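Presbridge: Wäschegreifer läuft mit neuen Fingern

Im Technikum von Sullardale in Presbridge ist die Faltzelle nach einem Umbau am Greifer wieder in Betrieb. Pantelis Stamatopoulos, zuständig für die Wartung, hat am Sonntag beide Finger getauscht und den Öffnungsweg neu eingestellt. Die alten Finger hatten 11 Monate gehalten — zuletzt rutschten dünne Stoffe beim Anheben weg.
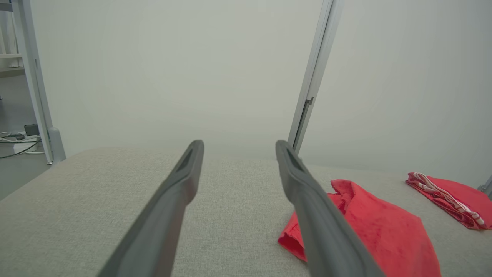
Nach dem Tausch wurde die Handkamera neu eingemessen, dafür waren sechs Durchgänge nötig. Geprüft wird seither mit roten Textilien auf der grauen Stoffauflage. Der Kontrast erleichtert der Software von Plodetti die Erkennung der Kanten. Zwischen zwei Griffen fährt der Arm in eine Warteposition, dort kontrolliert Stamatopoulos den Sitz der Schrauben. Künftig soll das alle 10 Betriebsstunden geschehen. Ersatzfinger liefert weiterhin Manalastas. 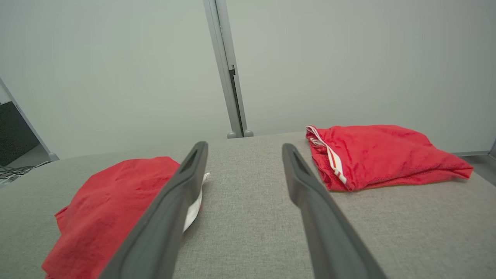
Nächste Termine

Im September steht der Wechsel der Schleppkabel an. Die Zelle bleibt dafür zwei Tage außer Betrieb.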